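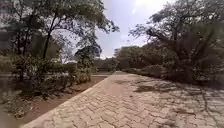
Path-following robot learns to ignore tree shadows

July 21, 2026 – Great news from the Wullholm group! Their navigation method now tells branch shadows on pavers from real path edges, using one camera. Ada Testa trained it on just 1439 views and tried it on 60 new ones. It got the edge right in 41, all of them shady. 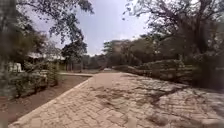

Does it need a map?
The method works from the camera view alone.

Search this site Go
Contact | © Wullholm | Back to top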